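Skistwood Home Forum > Bedrooms and Laundry > Folding on the bed or on a table?

Print this thread | E-mail this thread
Reading time: 3 minutes

**mapleandmoth**
Right, I need to talk about jeans. I have folded on the bed for as long as I've had a bed, and over the years I've got properly fond of it – radio on, window open, the whole pile turning into tidy blocks. My sister came to stay and told me I was ruining my back and my creases, and that any sensible person uses a table. I said I'd ask you lot. So who folds where? And does anybody else think denim is the most satisfying thing in the basket to fold? It holds its shape so beautifully!

**Gutora_Jo**
Bed, always. But a soft duvet is hopeless, everything sinks into it. You want something flat on top. I put down an old tablecloth, pulled tight, and it made a huge difference to my shirts.

**tinribs**
Table. Sorry! Your sister is right about the back. I'm tall and ten minutes bent over a mattress finishes me off.

**Rosário Falcão**
Oh, I have views on this. I sleep on a bamboo mat in the warm months, the sort made of little tiles, and it is the best folding surface I've ever used. Firm enough that you can run your hand down a trouser leg and the crease goes where you want it, and with a bit of give so you aren't pressing on bare wood. My mother-in-law had one before me and thought I was mad for getting so excited about it.

I lay jeans out lengthwise first, one leg on top of the other, and smooth from the waistband down. Folded things go up at the head of the bed as I finish them, darks together, so I never have to reach across them. Blanket goes back there too, folded and stood up against the wall, and then the whole middle of the bed is free.

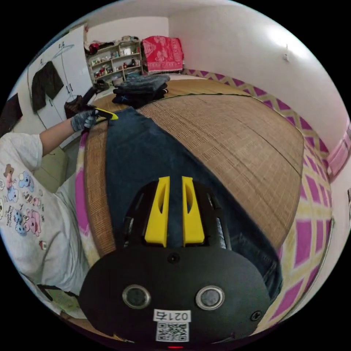

Re: Folding on the bed or on a table? (the mat question)

**mapleandmoth**
Rosário, that mat!! I love the zigzag sheet peeping out round it as well, the magenta and yellow are so cheerful. And a stack of blues and greys already done at the top, very pleasing. Does the mat not slide about when you smooth things?

**Rosário Falcão**
Thank you! Mine doesn't, but I tuck the sheet in hard underneath. Some people tie the corners. The only thing I'd warn you about is anything with a loose knit, as it can snag if a tile has a rough edge. Jeans and T-shirts are no trouble at all.

**tinribs**
Fair enough, it does look firmer than I pictured. I'd still want it a foot higher.

**Gutora_Jo**
Kneel! Cushion on the floor, knees on the cushion. I do the whole wash like that.

**tinribs**
My knees are worse than my back.

**pegbag_pete**
I'm going to disagree with the lengthwise business. Jeans should be halved, then thirded, and stood on end in a drawer so you can see every pair. If you stack them flat the bottom pair never gets worn. I had some at the bottom of a pile from March until I moved house.

**Rosário Falcão**
But you still have to lay them out flat before you halve them, Pete! We're agreeing. What you do afterwards depends on your drawers, and mine are too shallow for standing anything up.

**pegbag_pete**
Shallow drawers, then I'll let you off. I have a Plallari chest and the drawers are very deep, so it suits me.

**mapleandmoth**
I tried Pete's way this afternoon with 3 pairs. Two stood up nicely. The third is a stretchy pair and it flopped over like a tired dog. Is it the fabric or me?

**pegbag_pete**
The fabric. Roll the stretchy ones and wedge them at the end.

**Soliman_S**
Joining in to say we did up our spare room with shelves in the corner by the bed, meaning to keep folded clothes on them, and within a month they were all ornaments and boxes. So the clothes live on the bed until somebody wants to sleep in it. I rather like it, it's nice to walk in and see the piles.

**Gutora_Jo**
Soliman, same! Mine has a china owl where the jumpers should be.

**tinribs**
Measured the bed out of curiosity. If I put the risers back on I'd gain a fair bit of height, so I may try a mat after all. What do you clean it with?

**Rosário Falcão**
A cloth wrung out nearly dry, wiped along the tiles, then stand it up somewhere airy. Don't soak it and don't fold it while it's damp. Let me know how you get on with the risers!

**mapleandmoth**
My sister has read all this and says she's still right. I'm ordering a mat.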